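Yogurt maker Gadel halts orders from smaller dairy farms until June

11 April 2020

Dairy processor Gadel has told the smaller farms that supply its Distitz plant that it will not collect their milk again before June. The company says orders from schools, hotels and coffee shops have nearly stopped, and that its cold storage is full.

The notice went out by letter and by text message. It affects 13 farms, all of them with herds too small to fill a tanker on their own. Larger suppliers will still be collected from, but on fewer days.

Gadel makes plain yogurt, flavored yogurt and single-serve puddings. Most of the puddings go to school kitchens and workplace cafeterias, and those lines have been shut down. The plant is still making yogurt for grocery stores, where sales have gone up. The company says it can't easily move from one to the other, because the pudding line fills small cups for bulk trays and the stores want labeled multipacks.

"We have the milk and we have people who want to eat, but the packaging is wrong and the trucks are going to the wrong places," said Eamon Brophy, who manages milk supply at the plant. "I called every one of these farms myself. Those were not good calls."

Brophy said farms on the list will be paid for milk already collected. They will also get a small weekly payment during the pause if they agree to come back to Gadel when pickups start again. He would not say how much the payment is. Two farmers who had seen the offer said it would cover feed for part of the herd and nothing else.

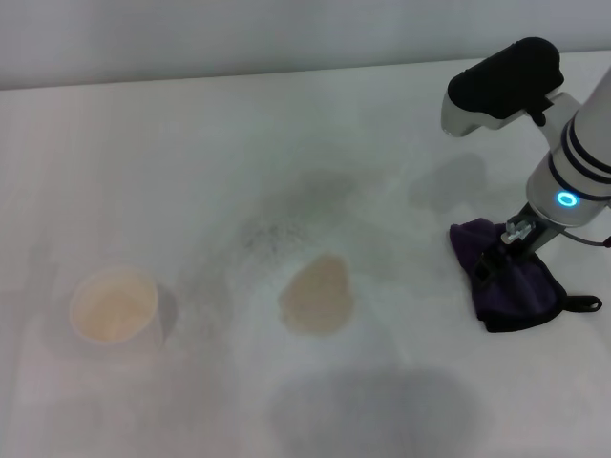

The pause comes at a hard time of year. Cows that calved in late winter are close to their peak, and milk can't be held on the farm for more than a few days. Farmers can cut back on feed or dry off some animals early, but both take time to have an effect and can hurt production for the rest of the season.

At the Ní Mhurchú farm, north of Distitz, the family has started feeding extra milk to calves and has poured some of it into the manure pit. The farm sent Gadel 2,816 gallons in the last two weeks before the notice. The family has asked a neighbor with pigs to take part of what is left, and he comes by with a tank on a trailer every other morning.

"He takes what he can, but his pigs can only drink so much," the family said in a written reply to questions. "We milk twice a day whether there is a truck or not."

Some of the farms have asked whether they can sell direct. Raw milk can't be sold in stores here, and home pasteurizers large enough to be useful are back-ordered. One farm has been offering cheese from its own small vat at the end of its driveway, with a cash box and a sign asking customers to stay in their cars until the person ahead has left.

A second buyer may take part of the supply. Hoteck, which dries milk into powder for bakeries and animal feed, said it is in talks with Gadel and could run an extra shift. The price for milk that goes into powder is well below what the farms get for yogurt milk, and the farms would have to pay for hauling.

Hoteck said it expects to decide within days. A spokesperson said the company needs to know how many of its own workers will be able to come in, and that it has spread out its shifts and closed the lunch room.

The local food bank has also asked for help. It gave out food to 1,624 households last month and says dairy is the first thing to go each morning. Gadel has given it 3 truckloads of pudding cups that had been packed for schools. The food bank took all of them but had to borrow a refrigerated trailer to keep them cold.

It says it would gladly take fluid milk too, if someone can bottle it. The nearest bottling plant is a long drive from Distitz and is already running at full capacity for grocery stores.

Families picking up the puddings have been told to keep them refrigerated and to check the date on the lid. The cups come in vanilla, caramel and rice. The food bank is handing them out on a drive-through basis in its rear parking lot, and people who don't have a car can phone ahead for delivery.

Gadel has not laid off any plant workers. Those from the pudding line have been moved to cleaning, maintenance and yogurt packing, and some are using vacation time. The company said it will look at the situation again in the middle of next month and will give farms at least a week's notice before trucks return.

Farms with questions about payments can call the plant's supply office during business hours. Callers are asked to have their supplier number ready.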